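Review: Veturby, a training method for putting mugs on a rack
Reading time: 2 min

Veturby teaches a two-armed robot from recorded demonstrations, then has it label its own failed grasps. I ran it with 400 demonstrations, then 192.
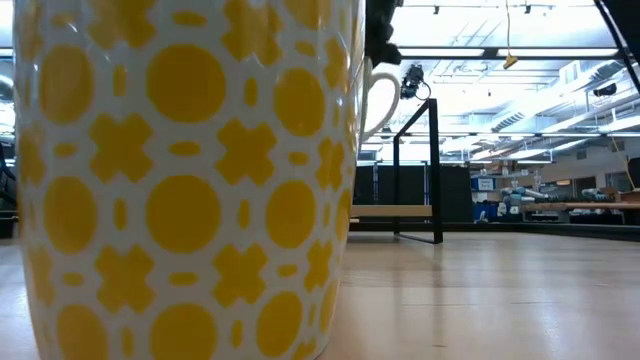
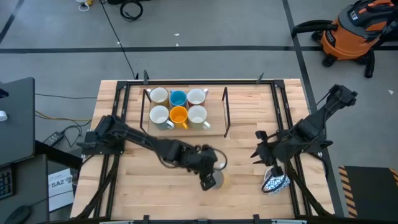
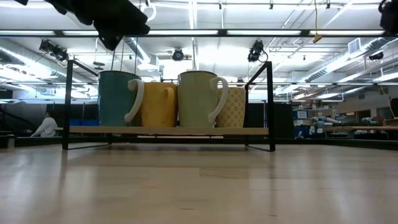 Philomena Breathnach replied that the smaller run deserves more credit, as handles were where her own policy failed. I agree on handles. Training is slow, and the manual skips calibration.

Related
Bulten gripper pads review
Hunditetti simulator, first look

We use cookies. Accept or manage settings.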